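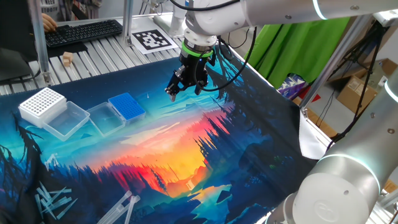
Un portoir blanc sur une nappe à paysage imprimé.

Je défends la nappe imprimée sur la table de travail. À Ikgate, on la trouve peu sérieuse — un coucher de soleil sous du matériel de laboratoire. Elle a pourtant coûté moins cher que les 2 tapis gris commandés chez Starnstead, et elle se plie dans un tiroir.

Le vrai défaut est ailleurs. Un motif chargé cache les petites pièces transparentes, et il faut donc ranger mieux que sur un fond uni. 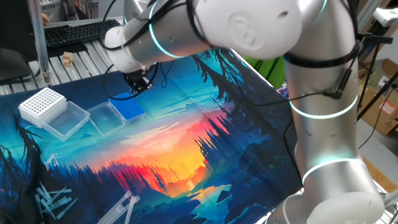

Portoirs blanc et bleu, boîtes transparentes et cônes en tas.

Trier à la main presque 300 cônes prend 30 minutes. C'est long, et je continue à penser que c'est du temps bien employé. 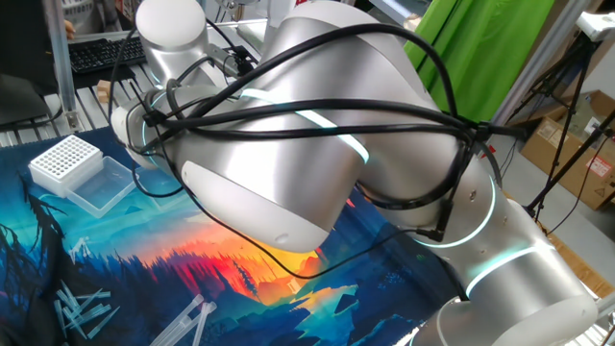 Le rangement se juge à ce qui reste hors des boîtes. Un portoir posé à moitié sur un bac transparent, comme le blanc à gauche, finit par glisser au premier coup de coude. Je demande une place fixe pour chaque portoir, marquée au bord de la nappe. Les cônes en vrac iraient dans un bac à part. La nappe, elle, peut rester.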